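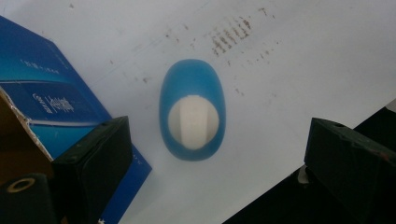

Blue oval with a round white insert, on a white surface.

2/5/10

The hard water notes have been sitting in a text file since we moved to Brudthorpe, so I am putting them up in whatever state they are in.

Our supply comes from the Trurska wells. Test strips put the kitchen tap at 196 parts per million the first month and 182 in March, after a long wet spell. Either number is hard enough to leave scale in a kettle within two weeks. The apartment in Londville was on reservoir water and I never had to think about any of this.

Scale is mostly calcium carbonate. Heating drives carbon dioxide out of the water and the carbonate drops out on the hottest surface, so the kettle element goes first and the shower head follows. Cold lines stay fairly clean.

For the kettle I use citric acid, three teaspoons to a full fill, brought just short of a boil and left alone for half an hour. Vinegar does the same job more slowly and the smell hangs around. Do not use either one on marble or on unlacquered brass. I have a dull patch on a Gallardo faucet that will not polish out.

Soap is the other cost. Calcium ties up part of it before it does any cleaning – the gray film on the tub is the result. Detergent handles this better than bar soap. I cut the laundry load size before I thought to raise the dose, and the towels stayed stiff until I did.

A softener is on hold. The main comes in behind the furnace with around five inches of clearance, and the bypass valve alone needs more than that.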